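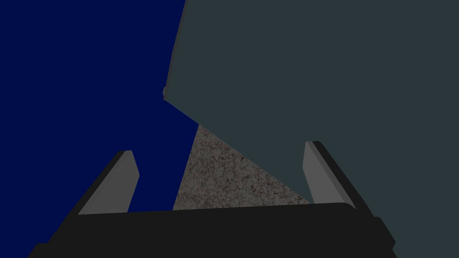

Can a machine take over kitchen and workroom chores in a shared residence at this time?

Sutmont Residence Office
Posted September 2021

Our office manages a residence with 126 rooms and a shared kitchen on each floor. Residents are responsible for their own dishes. Staff are responsible for the counters, the drawers, the floors and the small repair shop on the ground level. Two positions in the housekeeping group are vacant, and management has asked this office to report on whether any part of the work may be assigned to a machine.

The duties under review are the following:

Wiping and clearing kitchen counters
Opening drawers, removing items that do not belong there, and closing the drawers again
Returning hand tools to their places in the repair shop
Sweeping and mopping the corridors

A robot vacuum is already in use on one corridor and has been satisfactory, apart from the carpet edge by the elevator. Our interest is mainly in the first three items. We have received one sales brochure, from a firm named Wong, describing a robot arm on a wheeled base. The brochure states that the arm "assists with everyday tasks" and does not name the tasks. We would be grateful to hear from any residence, school or workshop that has tried equipment of this type, and to know whether a trial purchase is advisable. The kitchens cannot be rebuilt for the purpose. The counters and cabinets are to remain as they are.

Sylvie Cloutier
Building Services, Bollville

Our department looked into the same matter in April and prepared a short report for the director. I am able to share the main points.

Floor care is the one chore on your list that can be handed over today with few conditions. The corridor is flat, the task is the same each night, and a missed spot does no harm. I would recommend extending your present arrangement before considering anything else.

Counters and drawers are a different matter. A person who opens a drawer finds the handle, closes the hand on it, pulls in the correct direction and stops when the drawer resists. Each of these steps must be worked out for a machine, and a small error in the first one spoils the others. If the fingers arrive slightly to one side of a knob, they close on air or press against the front of the cabinet. During the demonstration we attended, the arm was asked to open the same drawer 100 times over two days. It did well on the first day. On the second day the base had been parked a little farther from the cabinet, and the operator had to step in repeatedly until it was moved back.

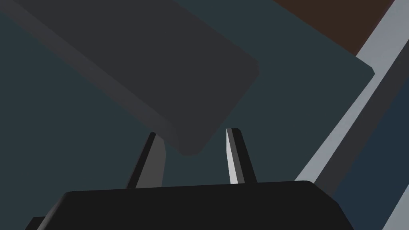

The position of the base therefore deserves a line of its own in any report. Our staff had assumed that a robot on wheels would correct for its own parking. The unit shown to us did so only in part, and the operator placed tape on the floor to mark the spot. In a kitchen where residents move stools and trash bins, tape is not a lasting solution.

Close work also raises the matter of sight. A camera mounted near the fingers gives a good view of what is about to be grasped and a poor view of the rest of the room. Please ask the seller what other cameras are provided, where they are mounted, and what the machine does when its own arm or the object it is carrying blocks the view. We received a clear answer to the first two parts of that inquiry and a vague one to the third.

With regard to the repair shop, our findings were mixed. Tools that were always laid on the same mat, with space between them, were picked up reliably. Tools left in a pile were not. Our shop lead remarked that if the staff must lay out every wrench on a mat, the staff may as well hang it up, and the report adopted that view.

The recommendation to our director was as follows: continue with floor machines, do not purchase an arm this year, and request a second demonstration in our own kitchen before the matter is reopened. I would suggest that your office request the same. A demonstration in the seller's showroom should carry little weight.

genora_workshop

We have an arm at the Genora training workshop. It loads parts into a press and it is good at that. It took four weeks to set up. It does not do drawers and we have not tried. For wiping counters get a person.

Bollville Technical Library, Reference Desk

In addition to the replies above, the following may be of use to the Sutmont office in preparing its report.

Much of the current work on household robots is carried out first in simulation. A kitchen is built on a computer, with counters, cabinets and drawers, and the machine practices there before it is tried on real furniture. The practice costs little and breaks nothing. It is also repeated far more often than would be possible in a working kitchen. The difficulty appears afterward, when the real drawer sticks or the real light is dim.

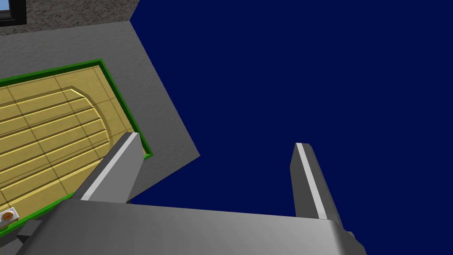 For this reason, a success rate given in a brochure should always be read together with the conditions under which it was obtained. We suggest that the office put the following requests to any seller in writing:

State whether the figures come from simulation, from a test kitchen or from a customer's building.
State how many trials were run. We would regard 200 trials on a single cabinet as less informative than a smaller number spread over several kitchens.
State whether a person was permitted to assist, and how often this occurred.
State how a failed attempt was recorded – in particular, whether a drawer left half open was entered as a success.
State who is responsible for damage to cabinets or counters during a trial.

The library keeps a folder of general reading on service robots, which may be consulted at the desk during opening hours. It is not available for loan.

Sutmont Residence Office

This office thanks all who replied. The written requests listed by the Reference Desk have been forwarded to Wong, together with an invitation to demonstrate the arm in our second-floor kitchen. The vacant positions will be advertised in the meantime. Ms. Cloutier, if your report may be circulated outside Bollville, we would be glad to receive a copy for our director.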